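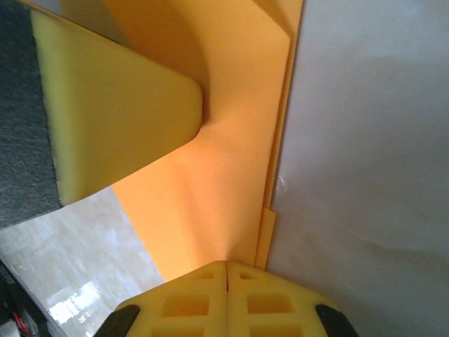 Folding Big Sheets: Your Questions
Groncombe Paper Club
Last updated September 18, 2023

We love getting your questions about large-sheet folding! Keisha Ridgeway and Jayanthi Panicker read all of them, and these are the ones that come up most.

What paper should I start with?
Stiff paper or a thin cardstock, in any color that makes you happy. Warm colors are a treat because the shade changes so much between a lit slope and a deep fold, and you can see your shape coming together. Skip anything glossy for your first few projects – it cracks along the crease.

My sheet keeps springing open. Am I doing something wrong?
Not at all! Thick paper wants to go back to flat. Fold lightly first, check that your edges line up, then run a bone folder or the back of a spoon along the crease. If it still opens, leave it under a heavy book overnight. Keisha swears by a phone book from her parents' garage.

Do I need a lot of space?
Less than you'd think. You want room for the sheet to open all the way, plus a little extra for your elbows. A corner of the kitchen works fine, and so does a nook with wallpaper you like looking at. 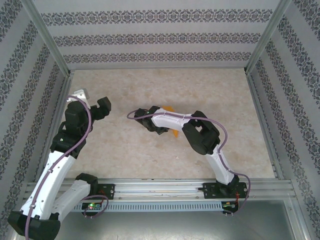 Can kids join in?
Yes, please! Ages 7 and up do great with the Goicoechea fan, and it takes only 14 folds. Younger kids can do the first 5 with a grown-up and then decorate the rest however they want.

What should I fold on?
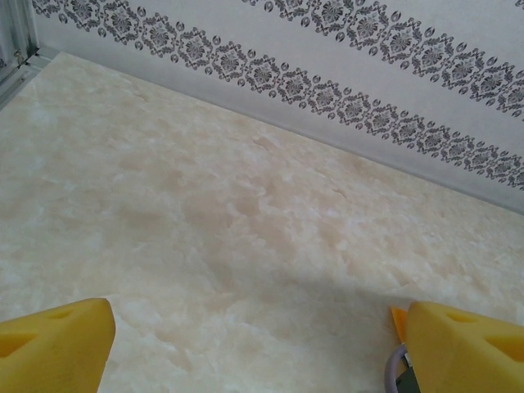

A hard, smooth, flat top gives you the sharpest creases, so put the tablecloth away before you begin. Color matters too, more than we expected when we started the club. Marble patterns in cream and beige are lovely behind orange paper, but all that cloudy veining can swallow a faint pencil mark or a sliver of white trim, so slide a plain dark sheet underneath when you're measuring.

Where can I find the Hustuvix star pattern?
It's in the Fostora booklet, page 51. Print it at full size and check the test square with a ruler before you cut anything.

When is the next swap?
In December. Bring any leftover sheets you're tired of, rolled or flat, and go home with somebody else's. Creased ones are welcome – Jayanthi makes wonderful gift tags out of them!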